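Comparing Two Grippers on a Common Bench: Procedure for Laboratory Users

Robotics Teaching and Evaluation Laboratory
Prepared by Yvette Després, reviewed by Panagiotis Kalogeropoulos
Last revised Thu 12 June

Purpose

This procedure sets out the steps for comparing the Claneck parallel gripper and the Skellitz adaptive gripper under matched conditions. It applies to students, visiting researchers and staff who have completed the arm induction. Users who wish to evaluate a different gripper may follow the same steps, provided that the mounting plate and payload have been approved by the laboratory in writing.

The procedure takes most of a working day. Bookings are made by the full day for this reason, and half-day bookings will not be accepted for comparison work.

Before you begin

You will need the following:

Both grippers, with their mounting plates and cable sets
The Drakos controller and its teach pendant
The Wider overhead camera, already mounted and focused
A printed fiducial marker card
A tablecloth and at least one patterned cloth
A set of household objects in different shapes and weights
A results sheet for each gripper

Collect the marker card from the drawer labelled Calibration. Cards with bent corners or scuffed borders should be returned to the laboratory office and must not be used. Please do not print replacements on ordinary copy paper. It curls under the lights and the detector loses the outline.

Objects are selected by the user, but the set should include something soft, something rigid and upright, and something with a handle. A squeeze bottle, a microfibre duster and a paper cup make a reasonable starting set. Record the colour and approximate weight of every object on the results sheet before the first trial. The same set must be used for both grippers.

Step 1: Mount the first gripper

Power down the Drakos controller at the main switch and wait until the status light has gone out. Fit the mounting plate with its notch facing the cable channel, then tighten the bolts in a cross pattern. Connect the signal cable before the power cable. Pull gently on each connector to confirm that it is seated.

Restore power and load the profile for the gripper you have fitted. The two profiles are not interchangeable. The Skellitz profile uses a longer tool offset, and running it with the Claneck gripper will place every grasp too high.

Step 2: Set the force and speed limits

For the first round, set closing speed to 50 per cent on both grippers. Set the force limit to the lowest value at which the gripper will hold the lightest rigid object without slipping. Enter that value on the results sheet.

Arm speed is capped at 60 per cent for all comparison work. The cap is set in the controller and should not be altered, even where a trial appears to be running slowly. Requests for a higher limit may be made to Mr. Kalogeropoulos before the session.

Step 3: Prepare the table

Cover the table with the tablecloth and lay the patterned cloth flat in the middle of the working area. Creases in the tablecloth are acceptable. Creases in the patterned cloth should be smoothed out by hand, as a raised fold may be grasped together with the object.

Place the objects to one side of the patterned cloth until the camera check has been completed. Chairs may remain at the table during setup, but must be moved behind the floor line before the arm is enabled.

Step 4: Check the camera against the marker

The Wider camera must be checked at the start of each session and again after every gripper change. The arm is to remain disabled throughout. One person holds the marker and a second person reads the detector output at the workstation.

Hold the card upright by its edge, with the printed face toward the camera and your fingers clear of the white border. Begin at the far edge of the patterned cloth, then move to each corner in turn. Keep the card still at each position until your partner confirms a stable reading.

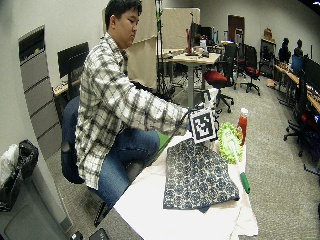
A reading is considered stable when the reported position varies by no more than 2 mm over one full capture. If the value continues to drift, lower the card slightly and try again before changing any camera setting. Glare is the usual cause, and a small change of angle will often clear it. Exposure should be adjusted only when three successive attempts have failed.

Save the readings under the session name, with the gripper name at the end. Files saved without the gripper name cannot be matched to the trials afterwards and will be discarded.

Step 5: Run the trials

Clear the table area, enable the arm and run the standard pick sequence for each object. One person must remain within reach of the emergency stop at all times. Each trial is scored as held, slipped or missed. A grasp that gathers the cloth together with the object is scored as slipped, with a note in the remarks column.

Allow the sequence to finish before repositioning anything. The log file is limited to 1000 entries, and a full session with both grippers will use nearly 60 per cent of that allowance. Users planning additional trials should export the log before the gripper change.

Step 6: Change grippers and repeat

Power down, fit the second gripper and repeat Steps 1 to 5. Use the same force procedure, the same objects and the same cloth. The value of the force limit may differ between grippers; the method of finding it may not.

Reporting

Submit both results sheets, the saved camera readings and the exported log to Ms. Després by the end of the next working day. Comments on finger wear, cable strain or pendant faults are welcome and should be entered on the back of the sheet. Results collected before October used the earlier scoring scale - these should not be combined with current results in any report.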